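Furkbridge unit, Sunday walk-round, 4/7/24. Done before opening up. Last one was March, carry-overs marked (c).

Key: OK / ACT = needs doing / N/A

## Floors and walkways

- [x] Main walkway clear, both ends. OK
- [x] Floor tape down flat. OK, one corner by the Serrano shelving lifting, pressed it back, will lift again
- [ ] Mat at side door. ACT (c) still curls up. Same as March. Replace it please, dont tape it
- [x] Spills. None

## Electrics

- [ ] Extension leads. ACT. Too many in one spot. Coil them properly or hang them up, no loops where feet go
- [x] Plugs and sockets, visual only. No scorching, no cracks
- [ ] Test labels. ACT. Item 67 label gone unreadable, re-label
- [x] Heater (the Odeo, 2000 W). Off at wall. Stays on its own socket, NOT on a strip
- [ ] Strip plugged into strip? Couldn't trace every lead, look again Monday with things switched off

## Tables and cloths

- [x] Legs locked. OK
- [x] Cloths not hanging where they catch. OK
- [ ] Towels. ACT. Folded ones fine but check the folds, bits get left in them. Shake out before they go in the wash
- [x] Nothing hot put down on fabric

## Fire and exits

- [x] Extinguisher in date, pin in
- [x] Exit sign lit
- [ ] Exit door. ACT. Sticks at the bottom, needs a proper shove. Planing or a new threshold, dont mind which
- [x] Alarm test, heard it in the back room too

## First aid and cleaning

- [ ] Plasters down to 3. ACT, order box
- [x] Eyewash in date
- [x] Irkeo spray bottles labelled. OK, 12 on shelf, lids on
- [ ] Bin lid (c). Hinge still broken

## Comments

Better than March overall. Walkway is night and day. Leads are the main thing, same every time, someone adds one and it never goes back. Hooks on the wall would sort it, cheap enough.

Cloths and towels: dark green cloth is hard to see crumbs on so wipe it anyway, dont go by eye. Small white scraps show up fine. Anything tucked in a fold comes out and gets binned, tissue clogs the filter.

Exit door before anything else on the ACT list. Then leads, then mat. Plasters can go on the nomral order.

Not checked: loft hatch, outside light (too bright out to tell). Both to go on the next sheet.

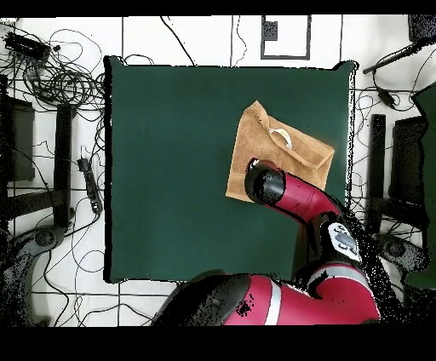
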